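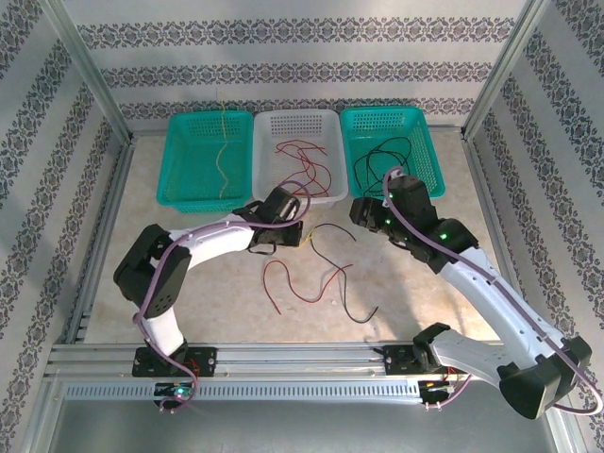 The Basket Costs Money Too

Every year before the budget is closed, I am asked by small companies to read their plan for a first robot. I read four such plans this spring, and all four had the same shape. There was one large line for the arms, one smaller line for the software, and at the bottom a line called "other." In the plan from Desmont, "other" was 900 dollars. I wrote a question mark next to it, and I want to explain my question mark at more length than the margin of a spreadsheet permits.

My opinion is that a company should plan the work first, in small and boring detail, and choose the arm near the end. Most buyers do the opposite. They see an arm at a trade fair, they like it, and then they search in their building for something it could do. In this way the most expensive decision is made at the moment when they know the least.

Take the sorting of cut wire, because it is a task I know and because it sounds easy. Red goes in one basket, yellow in another, black in the third. A person learns it in one minute. For a machine, a wire is a difficult thing. It has no fixed shape, it lies across its neighbor, and when you pull one you may also get two others. A plan which says "pick and place, small parts" has already hidden this problem, and the money for it will be missing later.
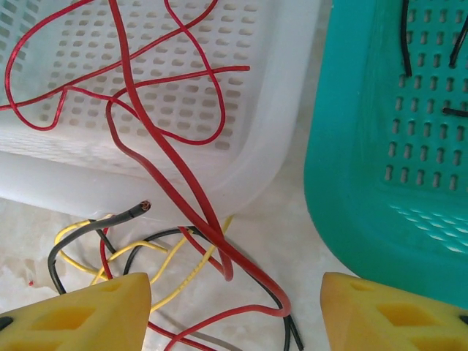 A reader from Wimgate wrote to me after my last column that I make it too complicated: buy the arm, put it on the table, and the rest will be found on the way, as with every machine he ever bought. I have respect for this view. With a drill press it is correct. You put it in its place, you connect it, and on Tuesday it makes holes.

But a robot cell is more similar to a kitchen than to a drill press. The stove is only one part of the cost. You need the rail or the table on which the arms stand, and it must not move. You need a floor for the work and good light over it. Cables have to follow the arm in every position without pulling or catching. Somebody has to decide which container to use and where it stands, and then keep it there. In the Jafri project we had a line for fixtures and containers, 446 dollars, and the manager wanted to remove it because, in his words, we already had boxes. We had boxes of five different sizes, some with lids. I defended the line and I would defend it again.

The fingers deserve their own line as well. Many people read "gripper included" in an offer and feel calm. The included fingers are a beginning. For thin wire you will probably change the shape of the tip, test it, and change it again, and each change takes hours of a technician who is also needed in another place. In my plans I now put 200 dollars for finger material and, separately, the hours. The hours are always the bigger number.

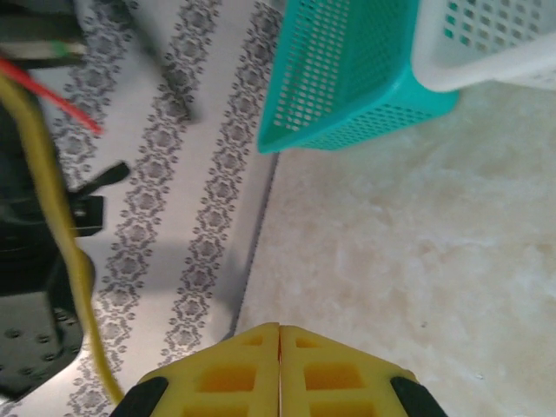 Gripper closed, with two of the sorting baskets behind it.

I also ask every company to write down what a bad day will look like. How many wires may end in the wrong basket before a person must come? Who is this person, and is the salary in the plan? A company which cannot answer is not ready to compare arms, in my opinion, and the salesman will be happy to answer for them.

There is a cheap way to begin. Put your real parts on a table, with the real baskets, and let a person sort them with a pair of tweezers in one hand only. Watch for an afternoon and make notes. You will learn which pieces slide, which ones stick together, and where the hand waits. At Sidis this exercise cost 531 dollars, mostly wages, and after it they changed the size of their order from four arms to two. 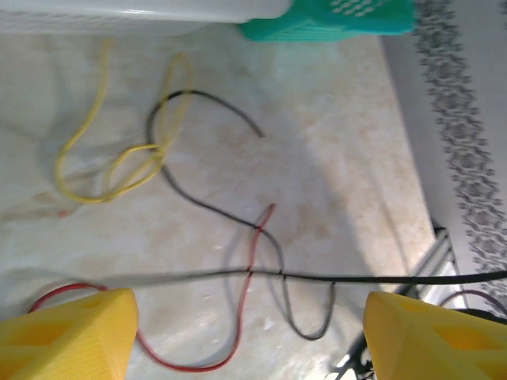
My colleague objects that such an exercise can kill a good project, because the manager sees how slow everything is and loses courage. It can happen. I think a project which dies from one afternoon with tweezers would have died later, with the invoices already paid.

I do not write against automation. I like this work and I want more small companies to try it. What I ask is that the line "other" is opened and written out, item by item, before the offer for the arms is signed. If the list becomes longer than one page, good - then you have a budget. The Desmont plan came back to me last week, and their list has now a page and a half. They have not chosen the arm yet.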